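Home
Speaker notes: Planning and budgeting for a surface-cleaning arm
24/03/2026 | Posted by the Heltbridge facilities planning desk

Slide 1. Scope
Talk runs short, leave time for the spreadsheet. Audience is mostly people who have to sign a purchase request and have a quote on the desk already. Say up front that this covers table wiping only. Floors and restrooms are a separate budget line at Heltbridge and were quoted under different terms.

Slide 2. What we are pricing
The quote from Draltlow covers the arm, the controller and a first year of support. It does not cover the mount, end tooling, consumables, staff hours for setup, or the guarding the site may need. In our draft budget the items outside the quote came to nearly the same total as the items in it. Pause here. People tend to copy the quote total straight into the request.

Slide 3. The manual task
Before sizing anything, write down what the hands do. Wiping a tabletop looks like one job on a work order. For planning it splits into dispensing, spreading, working the surface and buffing off, and the tooling differs for each.

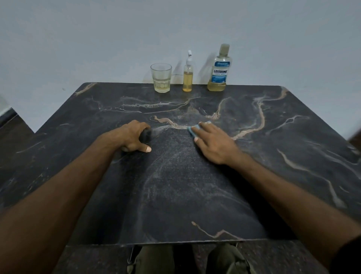

The first requirement in our specification is therefore two-handed work. A single arm can hold a pad or a cloth, and changing between them costs time and needs a tool changer. Two arms remove the change but nearly double the hardware line. We priced both. The single arm with a changer came out lower on purchase and higher on maintenance over the planning period.

Force control is the second requirement. A pad has to be pressed with steady contact, and a position-only arm will skip or stall if the table is slightly out of level. Ask the vendor whether force sensing is in the base price. Bondarchuk lists it as an option. Draltlow includes it but charges for the software license in the second year.

Slide 4. Surfaces
Vision is the line most often cut, and we recommend leaving it in. Dark, glossy, veined tops are hard to inspect. Reflections shift with the light, and a pale vein can be read as residue. Our request carries a separate allowance for lighting. Bring your own table samples to the vendor demo.

Slide 5. Containers and liquids
Count the container types on your site before you accept a gripper. We found 7 in regular use. Clear containers with clear or yellow liquid are the worst case for depth cameras. Trigger sprayers also need a finger-like motion that a parallel gripper does not give. The alternative is a fixed dispenser plumbed to the mount, and that moves the cost from tooling to installation.

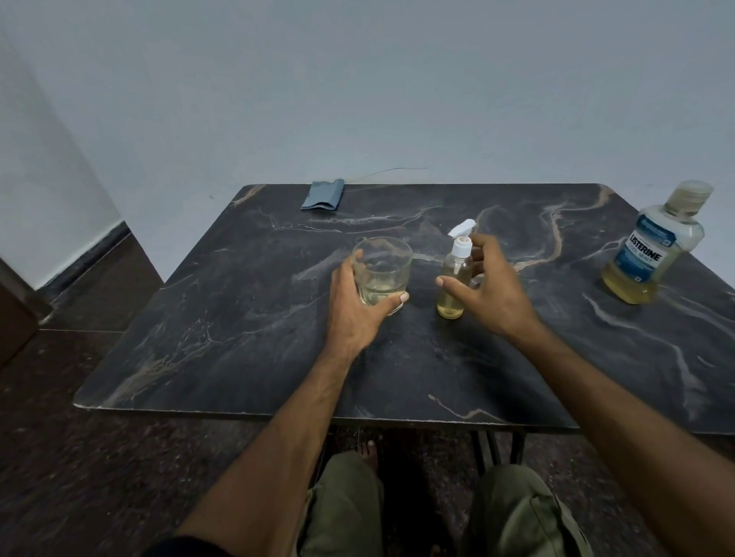
Handling step: glass in the left hand, right hand open beside the spray bottle.

Slide 6. Site survey
Sitby is the pilot site, with 217 tables on the register. Record for each one: height, edge shape, leg clearance, distance to the wall, nearest outlet, floor finish. Tables that stand against a wall limit the reach envelope at the back edge. The survey takes two people. Put the hours in the budget at full rate.

Slide 7. Schedule
Purchase request goes in after this meeting. Delivery is planned for July if the mount drawings are approved without changes. Hold two acceptance tests, one at the vendor and one on site, and tie the final payment to the second. Spare pads and cloths should be ordered with the arm, under the same purchase number.

Slide 8. Questions to expect
Lease or buy: the lease excludes end tooling, see the spreadsheet, tab B.
Resale value: entered as zero.
Training: one half day per shift, not in the vendor quote.

Related items
Mount drawings: what to send with a request
Tab-by-tab guide to the equipment spreadsheet
Sitby table register, field definitions
Writing an acceptance test for cleaning equipment

This site uses cookies to remember your settings. By continuing you accept our cookie policy. Accept | Manage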